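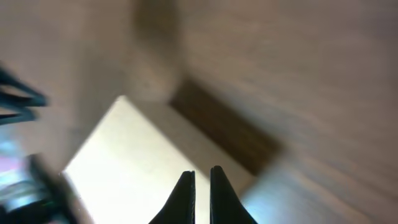
Sorting the pen box

Started in August, still going. Every marker in the flat is meant to live in one cardboard box with a lid and I keep getting distracted – phone, kettle, Kamala asking where the scissors went.

Tape goes in first. One roll of the yellowy see-through stuff, flat on the bottom, then markers down the side. Dried up ones in the bin, no mercy. Tested 75 of them on the back of a Zuvska envelope, my hand is blue.
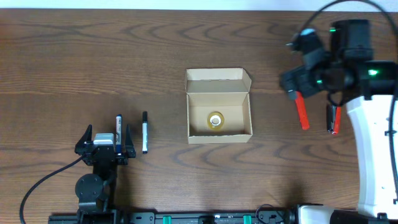 Anil says stand them caps down so the ink stays in the tip. Might try it. The lid wants to spring shut wich is annoying, so I fold it right back while I'm filling.

Still to do: biros, the good pencils, whatever is in the Futel bag. Then labels, if I can find a marker that writes – more tomorow.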